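Print this article | E-mail this article
14 comments | 206 shares

Getting the planner to let go: a talk with Shahram Jafarzadeh

12 November 2019

Shahram Jafarzadeh writes the motion planning code for Rallum, a small company in Zikville that makes software for two-armed robots. Before that he spent four years on warehouse conveyor software. When I visited he had three terminals open and was reading a log file from the night before.

The product he works on is called Stideo. It takes a task, such as moving an object from one tray to another, and works out which arm should do it, where the fingers should go and how the joints should get there. Most of the testing is done in simulation. The company has real arms too, but they are shared between teams and the sign-up sheet fills early in the week.

"I would say nine days out of ten I don't touch hardware," Jafarzadeh said. "I change something, I start a batch, I go home, and in the morning I read what went wrong."

A batch is 488 runs. Each run starts with the same table and the same trays, but the object is put down in a slightly different place and the arms start from slightly different poses. The number has no special meaning. It was what the office machines could finish overnight when the test suite was set up in April, and it stayed that way.

I asked him what usually goes wrong.

"Contact," he said. "Free space is easy now. You have an arm, you have a goal, there is a lot of air in between, any decent planner will find you a path. Then the fingers touch something and everything you assumed is a little bit off."

He has been working on tall objects for most of this year. A short block is forgiving, he said, because the hand can come at it from above. With a tall cylinder the hand has to come in low and from the side, and the fingers have to clear the rim of the tray on the way. If the planner treats the rim as a hard obstacle with a wide safety margin, it often decides there is no grasp at all. If the margin is too thin, a knuckle clips the rim and the arm stalls.

"We had the margin as one number for the whole scene," he said. "One number! For the table, the trays, the object, the other arm. So you tune it for the trays and now the arms are too relaxed about each other."

The fix was to give each pair of bodies its own margin and let it shrink as the hand closes in on the thing it is meant to touch. It sounds simple, and he said the first version took an afternoon. Making it fast took much longer. The checker runs many times for every step of the path, and the first version made planning so slow that the overnight batch was still going at lunch.

The other arm is its own problem. When only one arm has a job, the planner has to put the idle one somewhere. Early on, Stideo simply froze it where it was. That was fine until the working arm needed the space. Now the idle arm gets a cost, so that it prefers to stay up and to its own side, and it moves only if it has to. 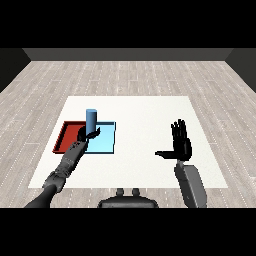
Mahsa Moradi would have done it differently, and told me so when she came over with her laptop. Her view is that an idle arm with a cost is still an idle arm making decisions, and every decision is something to debug. She would park it in a fixed pose and have the planner ask permission to move it.

"Mahsa wants a traffic light," Jafarzadeh said.

"I want a log line," Moradi said. "When the second arm moves I want one line that says why. Right now I get a curve."

They have since agreed on the log line. The cost is staying.

Moradi's own part of the system is perception, so I asked how it fits in when the simulator already knows where everything is. She explained that the tests are run in two ways. In the first, the planner is handed the true position of every object. In the second, it gets only what her code estimates from rendered camera views. If a run passes the first way and fails the second, the fault is probably hers. If it fails both, it goes to Jafarzadeh.

"It saves a lot of arguing," she said.

Plain colors and flat surfaces make her job easier than it will be in a customer's building, and she is aware of that. She has a separate set of 652 rendered views with changed lighting and added clutter, which she uses only for her own tests. Jafarzadeh does not want them in the planning batch. When he is looking for a fault in a path, he said, he wants as few other things moving as possible.

Shadows came up as well. At one point her estimator was treating the shadow of a forearm as part of the tray, and the tray seemed to grow whenever an arm reached over it. The planner then backed away from an edge that was not there. They both lost a week to that one. She found it in the end by turning the shadows off and comparing the two results.

The tool they use for reading the results is called Pant, and it was written in the office. It lines up the joint angles, the contact forces and the planner's messages on one time axis, so that a person can stop at any moment in a run and see what the software believed. Jafarzadeh described it as ugly and said he would not give it up. It started as a script for plotting one joint.

I asked whether the results carry over to the real arms. He took some time with that.

"The paths carry over," he said. "The timing mostly does. The grip, not so much. In simulation friction is a number I typed. On the bench it's whatever the object feels like that day."

For that reason nothing ships on simulation results alone. A release candidate has to get through 369 grasps on hardware, and a person has to be in the room for every one. The last round was held up by a cable that kept catching on the elbow. The simulator has no cables in it.

What is next, I asked. Passing an object from one hand to the other, he said, which means two sets of fingers touching the same object for a moment and the planner having to be sure the second hand has it before the first one opens. The released version won't attempt it. His own branch does, and he had it running on the third terminal while we talked. He scrolled up, found the run he wanted and opened it in Pant.

"It let go too early," he said, and went back to the code.

14 comments | Add a comment
Print this article | E-mail this article

Get our newsletter once a month. Enter your e-mail address to sign up.

This site uses cookies. By continuing to browse you agree to our use of cookies. OK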